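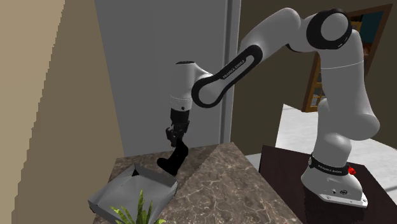 Who should size the inverter on a small commercial solar job, the consultant or the installer?

The consultant, if you are paying for one. The installer then checks it against the roof and the cable runs.

ipap
Posted 6 October 2012
Asking for a bakery with a 40 kW system. Statov did the energy study and named an inverter. Cestard, who are fitting it, want to go one size down. Both say the other is wrong.

Rilomar
Go with Cestard. They have to stand behind the work. A study is only paper.

deskfan_8
Don't agree. If the study is signed, the firm that signed it is liable. Change the inverter without their say and you lose that.

Rilomar
Only if your contract says so. Plenty don't. Mine cost 300 extra for a revised drawing and that was the end of it.

deskfan_8
Then you had a decent consultant. Imre, did Statov allow for the shading in January? That is where ours went wrong.

ipap
They used 3223 kWh for January with no shading. There is a chimney on the south side - I had forgotten it.

pastor_m
Send them both the chimney height and ask for one joint answer in writing. Don't pay the second stage until you have it.

Rilomar
Still say the smaller one will do. Panels hardly ever reach the full rating here.

ipap
Have emailed both. Cestard want to measure the roof again before they reply.

Imre Pap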